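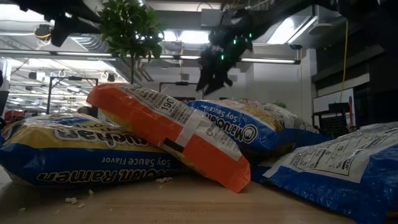 Section 7: Sorting and Storing Packet Goods

7.1 Purpose
This section sets out how dry packet goods are to be sorted, checked and placed in the clear bins at the Trallau pantry. It applies to instant noodles, snack packages and similar light items in plastic wrapping. Tins and jars are covered in Section 2.

7.2 Before you begin
1. Clear the tabletop of paperwork and personal items.
2. Move potted plants to the back edge of the table.
3. Lay the packets out singly where space allows. Some overlap is acceptable.

7.3 Checking the packets
1. Turn each packet so that the label panel can be read. The flavour is normally on the front and the nutrition table on the back.
2. Run a thumb along both end seals.
3. Set aside any packet with a split seal or an unreadable label and record it on the Wornance sheet.
4. Brush up noodle crumbs before the next batch is laid out.

Caution: Do not press down on puffed packets to flatten them. Dry noodles break easily and the seal may give way.

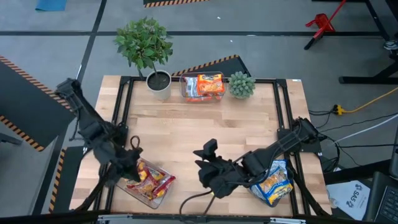 7.4 Filling the bin
1. Place the bin on the tabletop, clear of the edges. It may be turned to any convenient angle.
2. Put larger packages in first and smaller ones over them.
3. Tuck in any package that leans over the rim before the bin is lifted.
4. Keep different colours of wrapper together where practicable — this makes the shelf count quicker.
5. Leave bags that do not fit on the tabletop for the next bin.

Note: A standard Guretti bin takes up to 77 small packages. Overfilled bins will not slide onto the Coppens shelving.

7.5 Cleaning
Wipe the wooden surface with a damp cloth, following the direction of the strips, and dry it at once. Bleach is not to be used.

Questions about this section should be directed to Gil-soo Wi, Pantry Coordinator, extension 149.

Section last revised 24 October 2022.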